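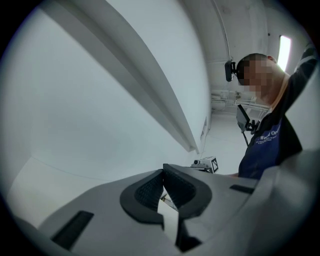

Pale wall and long white beam.

Istthorpe Hall Users' Group: minutes of the January meeting
January 17, 2024
By Blair Dow

Okay, I've got the pen again, so you get my version. We kicked off a bit after seven once the urn had boiled and everyone had found a chair that didn't wobble. Last meeting's minutes were accepted with one fix: I'd written that the choir owed us for the piano tuning, and it's us who owe the choir. Sorry, choir!

Heating took up the first half of the night. The power bill came to $539, and I heard a few groans (one was mine). The quilters want the hall warm before they get there, the badminton crowd want it off completely, and both groups have Tuesday-style back-to-back bookings that make this awkward. We went round and round on it. In the end we agreed that whoever has the first booking of the day can switch the heat on 20 minutes early, and whoever has the last one turns it off and initials the sheet by the door. I'll print a new sheet, as the old one is mostly doodles.

Next was the floor. Berkar have quoted $400 to sand and reseal the worn patch near the kitchen, and Prustach haven't got back to me even though I've rung twice. A couple of people wanted to wait for the second quote. I said I'd try once more, and if I don't hear back by the end of January we go with Berkar. Carried, no one against. The hall would be closed for a weekend, so please tell me now if you've got a birthday party in mind.

The Jardine Street entrance came up again. The gate sticks, the light over it is on the wrong timer and the dance mums are sick of fumbling for the latch in the dark. I've asked council about the gate. The timer we can do ourselves, and I'm happy to get up the ladder if somebody will hold the bottom of it.

The cake stall made $87, not bad for a morning that bucketed down! We agreed it goes towards new mugs. There was a long chat about the colour of the mugs that I'm not going to write out. Plain white won, just.

Other bits: the lost property box is overflowing, so collect your scarves. The spare kitchen key is still missing. Bookings for autumn are open and the calendar is on the noticeboard, in pencil please.

We finished at ten to nine. Next meeting is same place, same time, and it's the quilters' turn to bring supper.

Contact: Blair Dow, Istthorpe Hall Users' Group | © 2024 Istthorpe Hall Users' Group | Back to top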